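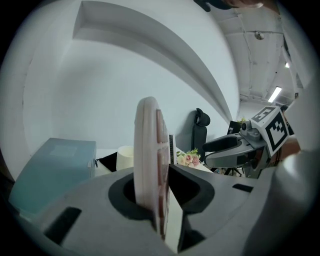
The Dorden is a hand-held gripper cell, used in pairs at a tabletop station, and rather fondly regarded by those who look after it. Setting one up is patient work – the finger pads are seated first, then the marker cube is fastened and checked for any wobble.

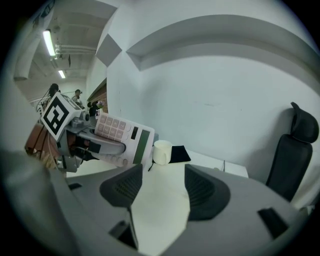
A calculator is a favourite test object, being light and full of small keys that show up a crooked grip. Operators at Jinidwood pass one through 40 trial grasps before recording begins. 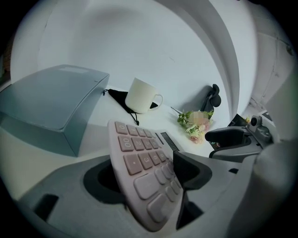 Maintenance

Pads are wiped down every Monday and replaced after 450 hours, or sooner if the grey housing has begun to rub.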